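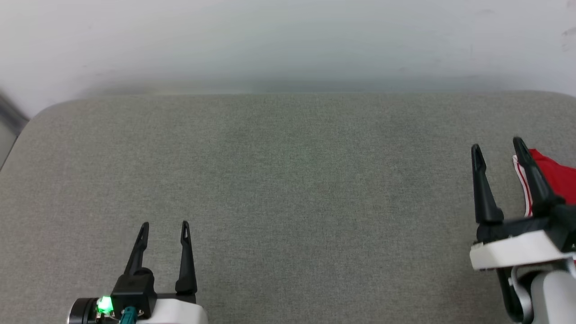

How to Clean Upholstered Seating in Shared Rooms

Ultari Residence Services asks residents to follow these steps when cleaning fabric seating in the lounges at Brunitz House and Nallcombe House.

Before you begin

Find the care tag, which is usually sewn beneath the seat. The letter W means water-based cleaners may be used. The letter S means solvent cleaners only. If the tag reads X, vacuum the piece and do nothing further. Report missing tags to Lewis Rennie at the Venkataraman Building desk.

Routine cleaning

1. Vacuum the seat with the brush attachment, working in one direction.
2. Use the narrow nozzle along seams and under the back edge.
3. Wipe legs and frames with a damp cloth. 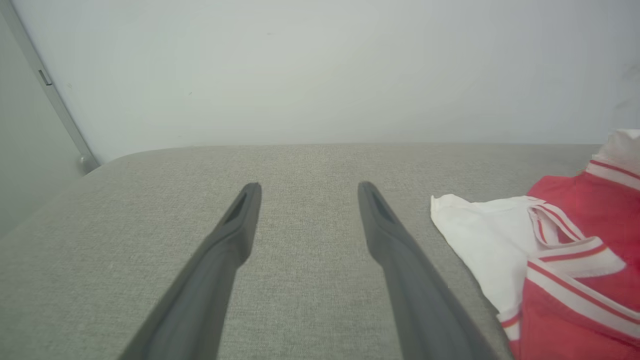
Light gray upholstery fabric.

Treating a spot (W fabrics only)

1. Blot the spot with a white cloth. Do not rub.
2. Mix 2 teaspoons of mild dish soap into a quart of cool water.
3. Test the mixture on a hidden area and wait 12 minutes. Stop if the color changes.
4. Dab from the outer edge of the spot toward the center.
5. Blot with plain water, then with a dry towel.

Keep the seat out of use until it is fully dry. Spots that remain after 7 days should be entered in the lounge log. Full fabric cleaning is carried out each August.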